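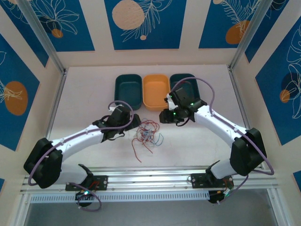 Clarbridge Open, second-round ratings question

baseline_lag
November 20, 2024
The Itovow table has Parisi dropping 224 points after the Clarbridge loss, from 1,446. I can't reproduce that. A second-round exit should still pay something.

chipcharge
It does pay. Last year's final came off the same week, and the net is what you see. 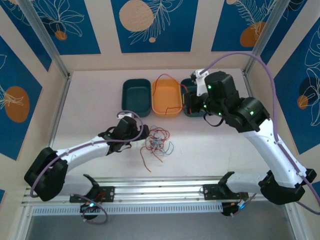
Orange-yellow bin, with the red wire over its rim.

baseline_lag
The final came off in July, when the event moved. Check the archive page.

ret_ad_40
Disagree. Points stay for 52 weeks unless the tour publishes an early drop, and none was published for Clarbridge. Remutlow is a separate case — that event lost its license.

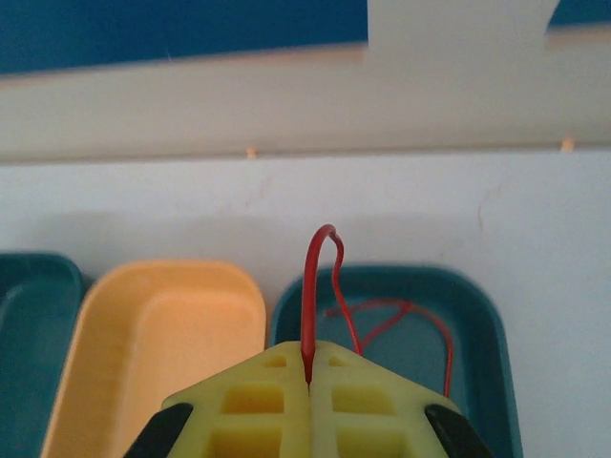

slice_only replied that both posts skip the protected ranking. Parisi entered on it, so the seeding number and the points number are different columns.

baseline_lag
Protected ranking affects entry only. It doesn't touch points.

slice_only
Agreed on points. I meant the seeding column, where 689 is listed.

chipcharge
Then the table has mixed the two. I'll send them a correction.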